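Markers, Pens and the Drawer Where They Go to Die

Every household has a pen drawer. Ours held enough markers to letter the side of a barn, and on a good day two of them would write. The rest were kept on in the belief that they might get better. I cleared it out one wet evening in November, and these are the habits that have survived since.

Test before you sort. Take a sheet of scrap paper, scribble with everything, and be quick about it. A marker that skips gets one more chance: cap it, stand it tip down in a mug overnight, try again at breakfast. If it still skips, out it goes. Do not put it back "for the kids." The kids have their own dead markers.

Caps matter more than brands. I have paid good money for Vusetti markers and watched them dry up in a week, while a pack of Alar ones from the discount bin in Cernton went on for 4 years. The only difference was who in the house was using them. Push the cap until it clicks. If it doesn't click, it isn't on.

Store ordinary markers flat. Tip up, the ink slides away from the point, and you get that faint gray whisper of a line just as you're signing a birthday card. Gel pens and ballpoints are less fussy and can stand in a jar, though the jar will also fill with a screwdriver, a straw and something off the vacuum cleaner.

Ink on the countertop comes off with rubbing alcohol on a cotton ball, usually. Try a hidden corner first. My neighbor Marjorie Tindall did not try a hidden corner, and now owns a very large fruit bowl.
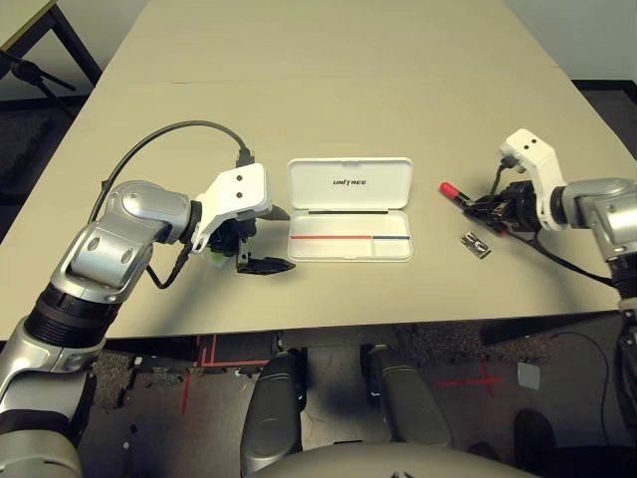 A box with a lid beats a drawer, in my view, and a shallow one beats a deep one. Anything over a couple of inches and you are back to digging. Look for compartments, and make sure one of them is small, like the little square one on the right side of the white case, by the short blue stripe. Small compartments are for the odds and ends that otherwise work their way under everything else: erasers, spare leads, the good sharpener. A lid that stands up by itself at the back is worth having too, and leaves you both hands for the sorting.

Put the box where the writing happens. Ours lived in the hall closet for up to 5 months, very tidy, while everyone signed for packages with an eyebrow pencil. It's next to the phone charger now. The grocery list has improved, and somebody has already walked off with the red one.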